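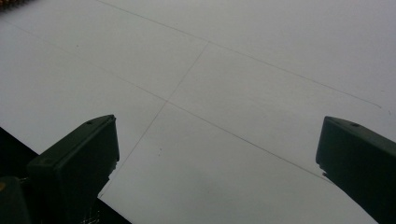 Makowska bathhouse room reopens with a lighter floor and a place for every brush

DADTHORPE. Anyone who has ever gone looking for a hairbrush after an early swim, with wet hair and a bus to catch, will be glad to hear that the grooming room at the Makowska bathhouse opened its door again in January. It had been shut for six weeks, and the regulars had begun to ask after it at the front desk almost every morning.

Marianna Olszewski, who has looked after the room for years and knows most of its visitors by their first names, spent a good part of the closure on the question of where small things ought to live. The old arrangement was one deep drawer, and over time it swallowed combs, clips, hair ties and at least one set of house keys (they did find their way home in the end!). What she wanted was something a person could take in at a glance and carry to a chair.

She settled on little baskets with handles, one to a table, and on plain wooden-backed brushes that are pleasant to hold. The tables are light wood, and before anything was put in its final place she tried things out on a big white board laid over the top of one of them, moving a brush and a basket here and there until the reach felt right from either side.

"I moved that basket so many times my sister told me to go home and have some soup," Olszewski said. "But if it's too far over, people just put the brush down wherever they happen to be, and then we're back to the drawer."
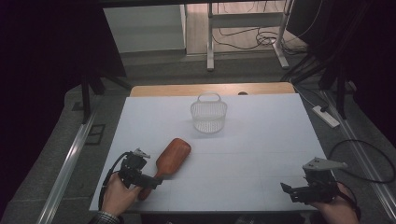 Tiles, and a little help from the neighbors

The whole job came to $2,576, most of it collected by the Jollus swimming club through two bake sales and a very well attended evening of cards. Sudis, the hardware store across the street, let the bathhouse have its shelf brackets at cost, and 34 people put their names down to help with the cleaning before the doors opened.

Visitors have had kind words for the floor as well. Large, pale gray tiles make it easy to spot a dropped hairpin, and several of the older swimmers have said the room feels bigger than they remember, although the walls are just where they always were.
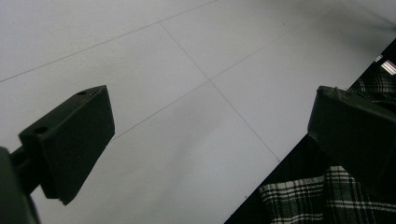
The pale tiled floor, with its large squares and thin dark grout lines.

The room is open to all ticket holders from 6 in the morning, and a spare basket can be borrowed at the front desk for children's things.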